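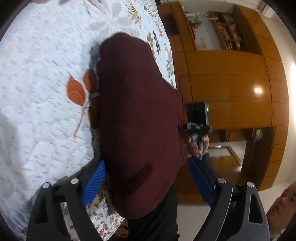

Folding work at home, on top of the bedspread. The wardrobe stands behind.

About Lemari

Lemari is a small company that helps other people to buy equipment for handling cloth. Our customers are laundries, linen services, care homes, and a growing number of research teams who want a machine to pick up, fold or hang a garment. We do not build robots. We plan the purchase, we write the budget, and we stay with the customer until the equipment is in place and somebody knows how to use it.

The name is a word for wardrobe. Our founder, Eustaquio Escobedo, chose it when the company was still one desk and one telephone. He had worked for many years as a buyer in a hotel laundry, and he had seen there how much money goes to machines that stand in the corner after one season. He wanted to do the planning part better, and in the beginning this was the whole business.

How we started

Our first customer was Salameh, a family laundry which wanted to automate its folding table. They came to us with a catalog and one page already marked. We asked if we could spend a few mornings at the table before anybody signed. We wrote down what arrived in the baskets, which pieces were folded by one person and which by two, and where the cloth waited. In the end Salameh bought a smaller machine than the one on the marked page, and they used the remaining money for carts and better lighting. They are still our customer.

From this job comes the rule that we look at the handwork before we look at prices. Cloth is difficult for a machine. A dark shirt on a patterned sheet, a sleeve that went under the body, a soft fabric that makes a bundle when you lift it: all of this changes what gripper you need, and so it changes the cost.

What we do

Needs study. We visit the place and watch the work. For a home project we go to the home, because a bedroom is very different from a laboratory table. The study ends with a written list of tasks, and each task is marked as "now," "later" or "leave it to people."

Budget plan. Our budgets have more lines than customers expect. Besides the machine we include delivery, installation, spare finger pads, training hours, storage space, insurance, and the time of the staff during the first weeks. We also put a line for returning the equipment, in case it does not fit. A customer may remove this line but we ask them to sign that they removed it.

Comparing offers. We collect offers from suppliers and put them in one table with the same units and the same warranty period. Suppliers write their offers in very different ways, and this step is where Rocío Zapata, who leads our purchasing desk, spends most of her day.

Handheld first. For research teams we often recommend to begin with handheld grippers and to buy the robot arm later. A person holds the tool and does the task with it, and the recordings are used afterwards for teaching the robot. The starting cost is lower, and the team learns which objects it really wants to handle. We keep a set for lending. The lending fee is 1185 for one set, and we take it off the invoice if the customer buys through us within the same budget year.
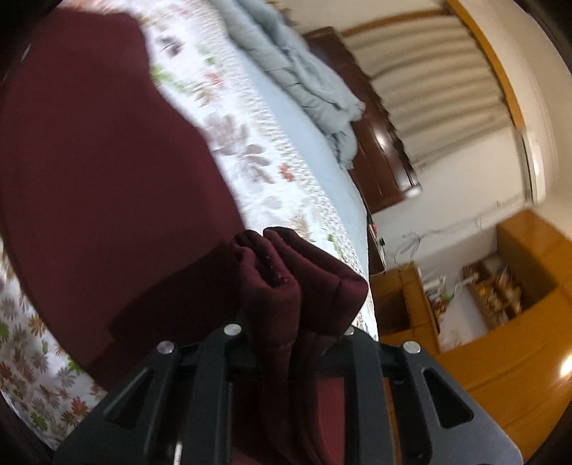
Maroon fabric gathered between the gripper's jaws, over a floral sheet.

Ostap Boiko is responsible for the lending sets. He checks the screws and the pads when a set goes out and again when it comes back, and he keeps a notebook for each one. If you would like to know how long a finger pad lives with denim or with wool, please write to him. He will be glad, and the answer will be long.

The people

We are 4 permanent people. Eustaquio still makes the first visit to every new customer. Rocío and Ostap are mentioned above. Trí Mạc prepares the needs studies and draws the floor plans, and before he joined us he planned kitchens, so he is strict about the opening of doors. When a project needs electrical work or changes in the building, we call Remzi Türkmen, an independent installer who has worked with us from the second year.

We work in English and Spanish. Trí also answers letters in Vietnamese.

How we are paid

We charge the customer and we take no commission from suppliers. A first needs study costs 600, with travel inside our region included. A budget plan is another 600 if it is ordered together with the study. Larger projects receive a separate offer, with the hours written for each step. We invoice half at the start and half when the document is delivered.

Schools and public care homes can pay in the following budget year. Please tell us this in the first letter, so that we prepare the papers in the correct form.

Current projects

With Ciseck, a workwear rental company, we are planning the replacement of a sorting line. The old line will continue to run during the change, so the plan has two phases and one budget for each. The first offers are expected in August.

For Iko, a young team which studies household tasks, we are preparing a three-year equipment plan. The first year is for handheld tools, storage for the recordings and a proper table. The decision about arms is placed in the second year, and the prices in that part of the plan are marked as estimates. We will ask for them again before anything is ordered.

Visit or write to us

The office is open from 8:30 in the morning until 4 in the afternoon. Visitors are welcome to try a lending set on the table in our front room, and you may bring your own garments or linen. Please write one day before, so that Ostap has a set ready.

For a first question it is enough to send us a short description of the work, the kind of cloth, how many hours per week it takes now, and the month when your budget closes. Rocío answers within two working days.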